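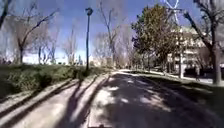 Tree shadows across the paved path.

I have been playing the organ in public for most of my adult life, and until this spring I had never sat down at a house organ. I mean a proper pipe instrument that fits under an ordinary ceiling, with a blower you could mistake for the fridge. Then the church where I play, in Prandcombe, closed its organ loft for floor repairs, and I was suddenly a player with a recital to learn and nothing to learn it on.

A friend of the parish offered me the Nkuna. That's the builder's name, and it's painted in small gold letters over the music desk. It has 2 manuals, a flat pedalboard and fewer stops than I have fingers. I went over one evening expecting to be polite about it for half an hour, and I got home after eleven!

What I'd forgotten is how much a big building forgives. In church I can let go of a chord a hair late and the room just folds it into the next one. In a living room with a rug and two armchairs, every release is as plain as a door closing. My left hand (which I had always thought of as the reliable one) turned out to be letting go of its notes whenever it felt like it. I played the same eight measures of Bach for an entire evening, and the family upstairs were very nice about it.

So I started over, more or less. Slow trios, one voice at a time, no pedal reeds to hide behind because there weren't any. I wrote in fingering for pieces I've known since college and crossed out half of what my teacher had put there. Sorry, but her hands were bigger than mine.
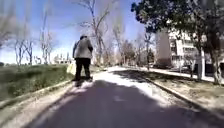 The other thing a small organ changes is tempo. At Prandcombe I take the big fugues at a walk, because anything faster turns to soup by the time it reaches the back pews, and I'd come to believe that was simply how they went. I do mean a walk, too – the pace of somebody in a loose gray jacket going along a path with a bag in one hand. On the Nkuna that felt like wading. I nudged it up, then nudged it up again, and the piece began to dance in a way I'd only heard on recordings and privately disapproved of.

I don't think either speed is the right one. I do think I'd stopped choosing.

Registration was harder. With 80 stops you can solve nearly any problem by pulling another one, and I have spent whole summers as a guest on instruments like that, happily pulling away. On this one I had an eight-foot flute, a four-foot flute, a small principal that took a while to wake up on damp days, and some odds and ends. For the slow chorale I tried everything and ended up with the four-foot flute alone, played an octave down. It sounded like someone whistling in the next room. I've kept it that way, and I'll be doing it in church too, where I have plenty of other options.

I also had a loan of a Clavix for a couple of weeks, the digital practice console with the headphone socket. It's clever, and if you live in an apartment I wouldn't talk you out of one. The pedals are a good standard size and you can practice at two in the morning. But I played worse on it. The sampled cathedral was switched on by default, and I'm weak, and I left it on.

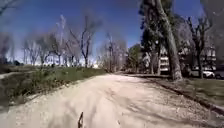 Taking it back to the loft

The floor was finished in time, just. I had four evenings on the big organ before the recital and spent the first of them feeling completely lost. The keys were heavier than I remembered and the sound arrived from somewhere over my shoulder, late, like a phone call from overseas. I'd gotten used to hearing myself.

By the third evening it had settled. I kept the cleaner releases. I gave back some of the speed, though not all of it, and went down to the back pew while a student played the fugue for me so I could hear whether it still had edges. It did, mostly. The pedal line gets muddy under the gallery, but it always has.

Stillgate, the little press that prints our recital programs, needed the registrations early for the notes, and I had to ring them twice to change my mind about the chorale. They're patient people.

If you want to try this yourself, ask around before you spend any money. There are more house organs tucked away than you'd think, and their owners tend to be pleased when anyone wants to play them. Bring soft shoes and something with three voices. I'm going back to the Nkuna after the summer with the trio sonatas, and the family upstairs have asked if I could start a little earlier in the evening.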